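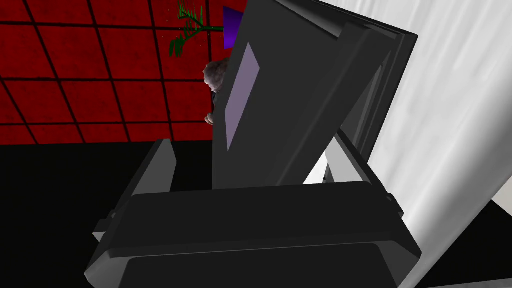 Figure 2. Simulated view of the gripper at close range, with the black floor behind it.

4.2 Pacing on the Kneath climb

The hill section gave us the richest material of the whole study, and we were delighted by how clearly the riders' habits showed up in it. The Tendwood road race crosses Kneath twice, first on the way out from Lodmont and again shortly before the finish at Conow. Of the 1123 riders who started in June, nearly 1000 carried a timing chip that worked on both ascents, and all the results below come from that group.

Most riders went far too hard the first time up. Club riders in particular tended to chase the wheel in front over the steep lower bends, then lost ground on the gentle upper slope where there was plenty of time to be gained. The second ascent was slower for almost everyone, but the spread is what caught our attention: riders who had held back early lost only 8 per cent of their speed, and many of them passed whole groups before the top.

Wind made less difference than we had expected. It blew across the road for most of the morning – a real nuisance on the flat – yet the order of the groups on the climb hardly changed with it. We find this very encouraging for future work, as it means that split times from a single hill may be enough to study pacing in mass-start events. Section 5 looks at the descent into Conow, where the picture is more mixed.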